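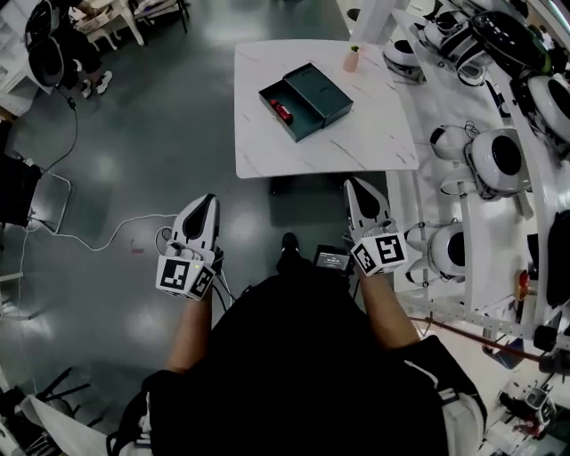 Notebook, match model / set pieces
Monday, start 8:40

Carried over from last week: the preview numbers for Haltside v Estby had Estby at 0.31 expected goals from corners, and the figure looked high for a side that has scored twice from corners since the opening day. Menaka asked for the working before it goes into the weekend preview. Started from the raw event file again instead of patching the old sheet.

File contents after load: 3602 corner events, both divisions, three seasons. Short corners are in there under the same code as direct deliveries. This is the first problem. The tagging guide says a short corner is any corner where the first pass travels under 15 m, but the second-season taggers appear to have used "does not enter the box", and those two rules disagree on anything pulled back to the edge of the D. Split them by pass length from coordinates and ignored the tag column.

After split: 1631 direct deliveries with a usable first contact. The rest are short corners, retakes, or rows with no first contact recorded. Did not try to rescue the last group. Malsha has done this before with the throw-in data and lost two days on it.

9:50
Refit the first-contact model. Inputs: delivery side, inswing or outswing, landing zone (six zones, same grid as before), number of defenders on the goal line, zonal or man marking as coded. Left out the height variable. It comes from squad listings, and the listed heights for Estby have not changed in three years although most of the back line has.

Result: landing zone does most of the work, as before. Inswing to the near post is still the best delivery for getting a shot. The marking code adds almost nothing. I suspect the code more than the idea. Most sides in this division mark with a mix, and the taggers had to choose one.

Estby estimate drops from 0.31 to 0.22 per match. Haltside goes the other way, 0.17 to 0.19, well inside the noise.

10:35
Checked why Estby moved so much. Of the old total, a large share came from the second-season rows where the pullback to the edge of the box was counted as a direct delivery. Estby used that routine a lot under the previous manager. It produced shots, mostly blocked, and the old model gave each one too much credit for zone. They have not used it this season as far as I can find. So the drop is partly the cleanup and partly a routine that no longer exists. These should be reported separately. Not done yet.

11:20
Defensive side. Haltside concede first contact at the far post more than anyone else in the bottom half. The left back is usually the far-post man and he is suspended for Saturday. Rathnayake is the likely replacement. He has 885 league minutes in the data, nearly all at center back, and only a handful of far-post contests among them, so no player-level number for him. Used the position average. Wrote that in the cell comment so it does not get quoted as his own rating.

Menaka disagrees with using the position average here. Her argument is that a center back moved wide keeps his aerial numbers, and that the average for left backs undersells him. Fair point. Ran it both ways:

Left back average: Estby corners 0.22
Center back average: Estby corners 0.20

Not enough difference to argue over. Keeping the first, mentioning the second.

12:10
Break. The Clernus feed was down for part of this, no loss.

13:30
Feed back up. Clernus have reissued last weekend's events. Compared the two versions: two corners moved from one half to the other, one first contact reassigned from keeper to defender. No goals affected. Reran everything on the reissued file, no change at two decimals.

Note for Malsha: the reissue came in with the same file name as the original. The import script will skip it unless the cached copy is deleted by hand. I deleted it by hand. The script should check the size or the time stamp.

14:15
Uncertainty. Resampled by match, not by corner, because corners in one match are not independent (same keeper, same wind, same referee). Took 50 resamples first to see whether it ran, then the full set. Interval for Estby is 0.15 to 0.30. The old figure of 0.31 sits just above the top of it. For Haltside 0.13 to 0.26. The two overlap for most of their length and the preview should not say Estby have a set-piece edge. They may have one. This data does not show it.

Sent Menaka the two intervals and the sentence she can use: "Neither side has a clear advantage from corners on this season's and previous seasons' evidence."

15:40
Looked at corners won per match. Estby win more at home, but Saturday is at Haltside. Away rate used. The old sheet used the combined rate, which is a second, smaller error in the same direction as the first. Fixed in the new sheet, old sheet marked do not use.

Open items:
Report the cleanup effect and the dropped routine as separate lines.
Ask Clernus which short-corner rule applies from August on.
Import script, see 13:30.
Free kicks from wide areas have the same tagging problem and have not been touched.
Malsha to check the six-zone grid against the narrower pitch at Haltside. The zones are in meters from the goal line and post, so it should not matter, but the delivery distance does change.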